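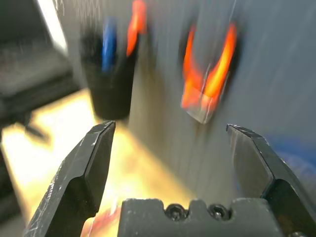
How long does a loaf of homemade sandwich bread stay good if you leave it out on the counter?

Four to six days for mine, depending mostly on what I kept it in. The loaf in the paper bag was never moldy at all, but by day three I didn't want to eat it, so I guess it depends on what you mean by good.

That was the question I started with for my food science project this term, and I picked it for a pretty selfish reason. I bake bread most weekends, I live with one roommate who doesn't eat much of it, and I was throwing out the last third of almost every loaf. My instructor, Araceli Vallejo, said that any project was fine as long as I could explain why I cared about the answer. I care about toast!

The plan

I baked one big batch of plain white dough, split it into loaves, and stored each loaf a different way: a paper bag, a zip-top plastic bag, a bread box with a lid, and the fridge (also in a zip-top bag). I wanted to try a beeswax wrap too, but the one I ordered was too small to close around a loaf, so I dropped it.

I used Stenach bread flour the whole way through, plus water, salt, instant yeast and a little oil. No milk, no sugar. I went back and forth on the sugar, and Ms. Vallejo talked me into leaving it out to keep things simple. Everything came out of the same oven, but I couldn't fit all the loaves on one rack, so two of them baked lower down and came out paler on top. I should have rotated them. I wrote down which ones they were (plastic bag and fridge) and I'll come back to it.

Every evening for 7 days I cut one slice from each loaf, threw away the dried-out end, and did three things: looked for mold, pressed the middle with a spoon to see if it sprang back, and ate a bite. I gave each slice a softness score from zero to 100. Yes, that's a silly scale for one person's opinion, and halfway through I noticed I was only ever using the round numbers anyway.

I also asked people in my section to try slices on day two and day four without knowing which was which. I got 20 tasting slips back on day two and 20 again on day four, though they weren't all the same people, because some had lab conflicts.
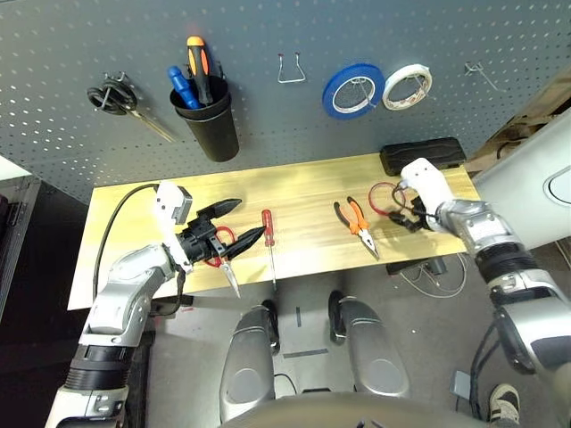 The slips had room for a comment at the bottom, and those ended up being more useful to me than the scores. On day two, people liked the plastic bag loaf best for softness, but several wrote that the crust was "rubbery" or "like store bread." The bread box loaf got the nicest comments overall. One person wrote "would eat with soup" and nothing else.

By day four things had changed a lot. The fridge loaf, which I honestly expected to win, came in last for texture. People called it crumbly and stiff. I had read that cold makes bread go stale faster, and didn't believe it, so that was a fun one to be wrong about. The reason is that the starch in the bread firms back up as it sits, and fridge temperatures speed that up. It isn't the same thing as drying out. If you toast a fridge slice it softens up again for a while, and I did that on day five and it was perfectly nice.

The mold part

The plastic bag loaf had a small green spot on the bottom crust on day five, and I stopped tasting it right then. The bread box loaf got one on day six. The paper bag loaf and the fridge loaf had nothing I could see through the end of the week. The paper bag one was so hard by then that cutting it was kind of a workout.

My kitchen was warm that week and I didn't keep track of the humidity, which I regret. My cousin in Peñalver tried the plastic bag part on her own with the same recipe and didn't see mold until later, but her place is a lot cooler than mine. I can't really count that as data. I just thought it was interesting.

What I'd do differently

Rotate the loaves, first of all. The paler loaf in the plastic bag may have had more moisture in it to begin with, and I can't separate that from the effect of the bag. I'd also bake at least two loaves for each storage method, so one weird loaf can't throw off everything – that was the main note on my draft and I agree with it. And I'd freeze one. Three different people asked me about freezing and I had nothing to tell them.

For now I keep half the loaf in the bread box and slice the other half for the freezer. It's been working okay so far, except that I forget to separate the slices first and have to pry them apart with a butter knife.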